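Aug 29, 2018

Whiteboard ink test, cont. Picked up where I left off with the Dekska panels. Ghosting after 8 days still bad on the cheap melamine, fine on the enamel. Wiped with dry felt first, then the Wokex cleaner, then water. Dry felt does nothing on red. Blue comes off easy, black so-so.

Borislav Angelovski wants the same thing repeated on the Granholm glass before we order any. OK, but we only have 2 offcuts and one has a chip. Use the good one for red.

Wipe count on the enamel panel is at 3,389 now, no visible wear. Melamine went dull at 539 – should of logged that last week, writing it here so it's somewhere. 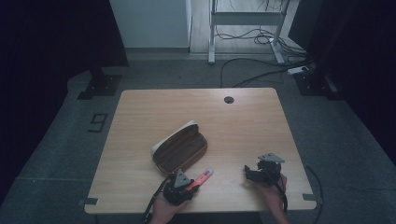 Caps. Left a set of markers uncapped overnight, tips down in the rack, and another set tips up. Tips up dried out, wrote scratchy the first few strokes and then came back a bit. Tips down still fine. Flat is in between, need to redo that one, somebody put the caps back on before I got to them.

Kneževič sample inks arrived, not opened. Smell thru the box is strong, do those by the window. Label each panel on the BACK this time, the front labels left glue and messed up the corner readings.

Still to do:
glass, red, 8 days
flat storage again
fresh felt, the old pad is full of ink and just smears it around
ask Borislav if the January panels are still in the basement, want them for the long ghosting check

Cleaner is nearly out, one bottle left under the sink.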